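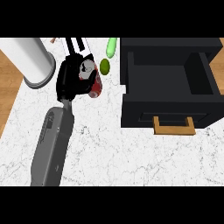 Figure 4. White cylindrical container on a marble countertop.

4 Setting Up a Budget Year in Prarnex Ledger

Complete this section before you enter any department figures. You need the Budget Manager role. If the Budget menu is gray, ask your system administrator to change your role under Users > Permissions.

4.1 Create the budget year

1. Open Budget > Years and click New.
2. Type a name for the year. The name can have up to 28 characters and cannot be changed later.
3. Choose the start month. Offices on the Vivham reporting calendar should pick November. The default is January.
4. Choose the base currency.
5. Click Save. The year appears in the list with the status Draft.

Note: Only one year can be in Draft at a time. Publish or delete the old draft first.

4.2 Load the exchange rate table

Prarnex does not download rates. Each office loads its own table, normally the one sent out by Lacerda at the start of the quarter.

1. Save the rate table as a CSV file. The first row must hold the column names Code, Rate and Valid From.
2. Open Budget > Rates and click Import.
3. Select the file and click Check. Rows with errors are shown in red.
4. Fix the errors in the file, save it, and click Check again.
5. Click Load.

A table can have up to 3,661 rows. Longer files are refused – split them by date and load the oldest part first.

CAUTION: Loading a table replaces every rate with the same code and date. There is no undo. Export the current rates before you click Load.

4.3 Set the deficit warning

The warning compares planned spending with planned income for each department.

1. Open Budget > Warnings.
2. Turn on Deficit Warning.
3. Enter a limit in the base currency, without cents. For example, type 1473 for a limit of 1,473.
4. Select who gets the message.
5. Click Save.

Departments over the limit are marked with an orange flag on the Summary page. The flag does not block entries.

Note: In the Wurero edition the limit is set per cost center, and step 3 shows a table with up to 66 lines. Leave a line blank to skip that cost center.

4.4 Publish the year

1. Open Budget > Years and select the draft.
2. Click Publish, then confirm.

After publishing, the start month and base currency are locked. Rates and warnings can still be edited.

If the message "Rates missing" appears, go back to 4.2 and check that every currency in use has a rate dated on or before the first day of the budget year.

Section last revised Monday, April 1, 2019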